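Home / Join in / Calls for participants

Wanted: people who remember how they learned to read

Hi, I'm Farah, and I'm putting together a book of reading stories for Tisano, the little press I run with Senthil Mathew. I'm looking for 18 people to sit down with me for an hour and talk about the first words they ever read on their own. Cereal box, street sign, a grandparent's newspaper — I want all of it!

Who can apply

Anyone over 16, in any language. You don't have to be a good reader now (my own spelling is terrible, ask Senthil). I'd especially love to hear from folks who learned as adults.

What you get

$176 for the hour, plus a copy of the book. We can talk by phone or at our place in Grikport.

What to bring

An old school book or a toy if you still have one. Letters made of wooden blocks count too, and so does a drawing.

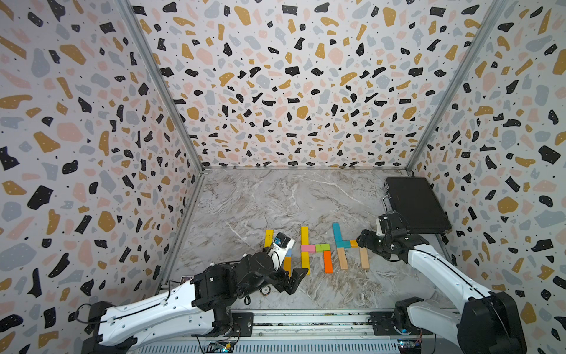 How to apply

Write me a few lines by 23 Jul 2023 and tell me one word you remember. Korkor Agyeman reads the mail with me, so one of us will write back.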